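Stop throwing away the bad tries

I've been collecting demonstrations for a robot arm since July, and I have an opinion I can't keep to myself any longer: we are way too fussy about what we keep.

Some background, for anyone who hasn't wandered into this corner of the world. At Piver we teach arms to do bench work on old computers. A person steers the arm through a job, the cameras and the joints get logged, and a model later learns from the pile. Dorothy Bramwell runs the pile. I fill it up (along with Tracey Catterall, who is faster than me and knows it).

The first plan was to get 3,000 perfect runs of each job. Straight in, clean contact, straight out, next one please! Anything with a wobble got deleted on the spot. I deleted a lot that way, and I felt very professional doing it.

Then we trained on what was left, and the arm was lovely right up until it was a hair off. After that it had no idea what to do. Why would it? I'd never shown it a hair off. Every time I had drifted and nudged my way back, I'd hit the delete key and thrown out the one part of the run it could've used.

Socket work is where I changed my mind for good. There's a frame, a lever, memory slots crowding in from both sides, and a fingertip that has to land in the right spot in the middle of all that.
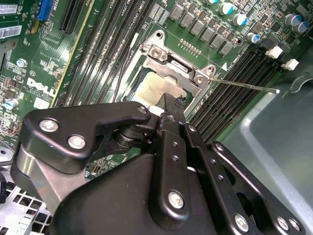 Fingertip on the pad in the processor socket of a Dell board, seen from the wrist camera.

Look at how much of that view is gripper. The finger covers part of the very thing you're trying to touch, and that's the view the model gets to learn from. I steer partly by feel and partly by leaning over to peek from the side, and I think the peeking is cheating, a little. If I fix a mistake using something the model can't see, what have I taught it? Tracey says I worry too much and she just goes slower near the socket. She may be right about the slower part.

So my rule now is to keep the wobbles. Tag them, sure. If I bump the frame, back off and come in again, that's a keeper with a note on it. If I give up halfway, it goes in a separate folder, and Dorothy can decide whether she wants it. She usually does, it turns out she's been quietly fishing my rejects out of the trash for weeks.

We tried it on a small scale first. I did 300 runs the old way and 314 the new way (the extra 14 were me losing track, sorry Dorothy), and I'd take the second batch over the first any day. The arm trained on it misses and tries again. It looks kind of clumsy, and I love it.

People push back on this, and I get it. You don't want to teach bad habits, and there's a real difference between a recovery and plain sloppy driving. My runs from after lunch are sloppy driving and should probably go. I once did 11 in a row at four in the afternoon that I wouldn't show my own mother. But that's a case for labeling things properly, and for letting tired people go home. I don't see how it's a case for pretending the hand never slips.

The other thing I'd change is the daily target. Ours is on a whiteboard by the door, and as long as it only counts clean runs, everybody is going to drive the safe, boring path they already know. I've asked for a second column for recoveries. Dorothy said she'd think about it, and then she borrowed my marker, so I'm hopeful.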